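September 4, 2023
Column room, bench 2

Picked up the refractive index detector problem again. Baseline on the Brallier unit is still drifting after the pump service, so the plan was to find out whether it is the detector, the solvent or the room before we run any more of the Ellambridge polymer samples.

Starting state: THF as mobile phase, flow 1 mL/min, column oven at 40 C, detector cell also at 40. Both columns in line plus the guard. Purged the reference side for 20 minutes with fresh solvent, then closed the purge valve and let it sit. Pressure steady the whole time, so I don't think the pump is the main cause, though Catarina Mendes still wants the check valves looked at.

First hour: drift downward, no spikes. Slow wave on top of it. The wave is easier to see if you zoom out to the full hour, on the default window it just looks like a slope. Period is long, nothing like the pump stroke. Marked the times by hand on the printout and put it in the folder.

Checked the obvious:
- Outlet line to waste was sitting below the liquid level in the bottle. Raised it. No change.
- Degasser reading normal, no alarm.
- Recycle valve in the off position, confirmed by flow at the waste line.
- Lamp hours 3962. High, but noise is fine. Short term noise is the same as in the December log, so I would leave the lamp alone for now.

Then took the columns out and put a union in. Drift continued with the same shape. So not the columns, and not something bleeding off the new guard, which was Sérgio's theory. Put the restrictor coil in to get some back pressure, same thing again.

Swapped the solvent bottle. The one in use was opened a while ago and the date on the label is smudged. New bottle, stabilized grade, filtered, sonicated. Repurged the reference cell. Slope got smaller but the wave stayed. I read this as two separate problems: old solvent in the reference side giving the slope, and temperature giving the wave.

For the temperature part I taped a thermocouple to the detector housing and another to the inlet tubing between the oven and the detector. Housing hardly moves. Tubing moves a lot and follows the air conditioning. We have a length of bare steel there that runs right under the vent, it was rerouted when the autosampler was moved to the other side. Wrapped it in foam sleeve and pushed a piece of card over the vent as a test. Wave went down to almost nothing on the next run. The card is not a fix, somebody will take it down. Asked Sérgio Morais to make a proper deflector or, better, shorten the line.

Standards after that. Polystyrene set, injected each one 3 times, 100 microliter loop. Retention times repeat well. The low end of the calibration is still not pretty, the smallest standard sits too close to the solvent peak and I would leave it out of the fit. Peak areas repeat better than last month, which I put down to the baseline and not to the injector.

Lobo software did its usual thing of dropping the integration limits when the method is saved under a new name. Write the limits down before saving. I lost 15 minutes to this. The method is now called Brulalley_RI_2, please use that and not the one without a number. 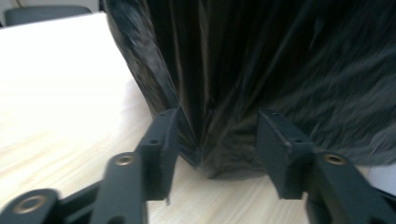
Samples: two of the Ellambridge vials were cloudy after overnight dissolving. Did not inject them. Filtered one through 0.45 and it plugged the filter halfway, so there is gel in it or it simply needs more time. Put both back on the shaker on low. Do not heat them, we have no idea what the stabilizer package is. The clear ones I ran once each at 2 mg/mL. Curves look reasonable, one main peak, small shoulder on the high side in the last vial. Could be real, could be the sample sitting too long. Will repeat from a fresh weighing.

Light scattering detector stayed off line today. No point until the RI is quiet, the concentration signal comes from there anyway.

Solvent use was 300 mL counting the purges. Waste bottle changed and labeled. We have two bottles of the stabilized THF left, Catarina is ordering.

To do next:
- Sérgio: shorten the tubing, foam on whatever is left
- Check valves on the pump, inlet side first
- Rerun the full standard set once the line is shortened, same method
- New weighing of the last Ellambridge vial, dissolve over two nights
- Write opening dates on solvent bottles in pencil or something that THF won't take off

Left the system running overnight at 0.1 with the lamp on and the reference side closed. Log file is recording to the shared drive. If the trace is flat in the morning go ahead with the standards, otherwise leave it and call me - don't repurge before I have looked at it.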